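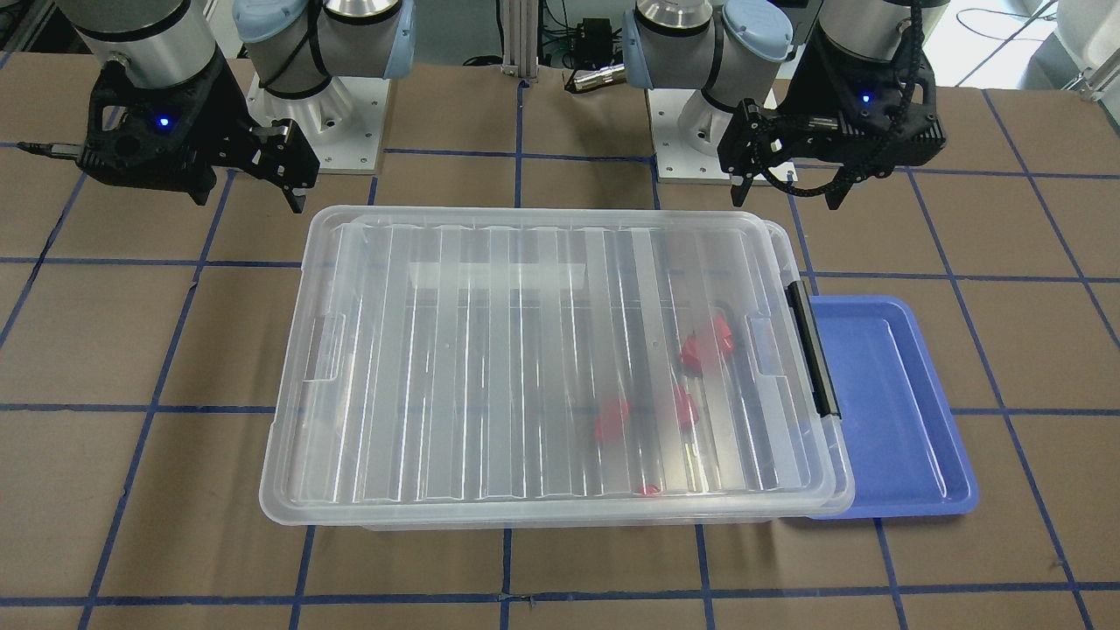 Drunton Warrant Backlog Project
Progress report to the county grants office, second period

We were funded to reduce the number of old felony warrants that sit in the system with no one working them. At the start of the period there were 109 on the list. We have now reviewed 52. Reviewed means a person pulled the paper file, read it, and wrote down whether the case could still be brought. It does not mean an arrest, and I would ask that the figure not be passed along as if it did.

Six people are in custody as a result of the reviews. Two of those would probably have been picked up anyway, as they had applied for driver's licenses under their own names. I have left them in the count because the grant terms say to, but I don't think the project earned them.

Records search

The Enex search tool went live in March. The sales material promised matches across state lines within minutes. What we get is a long list of people with similar names, most of them the wrong age, and a clerk then spends the afternoon ruling them out. It did turn up one good address in Wenard that our own records had missed. One address is a thin return on the license fee, and I am not ready to recommend renewal. The vendor says results improve once older files are entered. They said the same before we bought it.

Overseas cases

Vávra, the translation firm, finished the papers for the first extradition request. The work was clean but came in three weeks late, and the certified copies had to be redone when a page was left out of the bond order. The request has been sent up. We have heard nothing back, and past experience says we may not for a year or more. I would not plan any spending around it.

Evidence and witnesses

This is the weak part. Of the files reviewed, 20 have a problem with evidence that a warrant can't fix: a witness has died, a lab report is missing, or the property room log stops short. The prosecutor's office wants to keep most of these open. My own view is that several should be dismissed, and we have asked for a written decision on each. Four have come back so far.

Spending

Overtime is over budget, travel is well under. We ask to move the unused travel money to clerk hours through June. The remaining files are older and thicker than the ones we did first, so the pace will drop next period.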